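Wrist view only, part two

March 11, 2019

Last time I wrote about training the arm on two cameras, one on a post over the table and one at the wrist. Sobia Sethi asked in a comment what would happen if I took the post camera away completely. I had been wondering the same thing, so I spent the past few weeks on it.

The task is the same as before. The arm has to find the rim of a plastic basket, close on it, and drag the basket a short way toward the base. I recorded 300 demonstrations by hand, using the same controller as in September. Each one gives the wrist video, the joint positions, and whether the gripper was open or closed. The model is the small one I call Takier. It looks at the current wrist image and predicts the next second or so of motion, then does it again.

I trained two copies. One got both cameras and the other got the wrist only. Everything else was the same, including the random seed, the number of training steps and the order of the data.

My guess was that the wrist-only copy would do badly at the start of a run, when the basket is far away, and well at the end. I had it backward. From far away the wrist camera sees most of the basket and the approach is fine. The trouble comes in the last stretch, when the fingers are close to the rim and the wall of the basket takes up a lot of the picture.
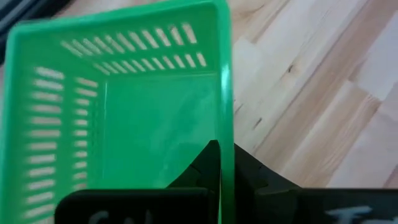
At that range the model has to work out which side of the rim each finger is on. If it gets that wrong, both fingers come down inside the basket and close on nothing. Of 60 test runs with the wrist-only copy, 20 ended that way. The two-camera copy made the same mistake too, but far less often.

The fix that helped most was boring. I gave the model a short history of wrist images in place of a single one, so it still has the earlier view of the whole rim when it gets close. Before that I tried cropping the image and changing the brightness at random during training. The cropping made things worse - I think it was throwing away the edge of the rim, the part the model needs most.

With the history added, the wrist-only copy is close to the two-camera one on this basket. I have not tried a different basket yet, or a darker table. The history also makes each prediction slower, and the arm now pauses a little between motions. I can live with that for dragging a basket but not for much else.

Next I want to record another 200 demonstrations that start close to the rim, with the fingers already in a bad spot, and see if the single-image version can learn to back out by itself.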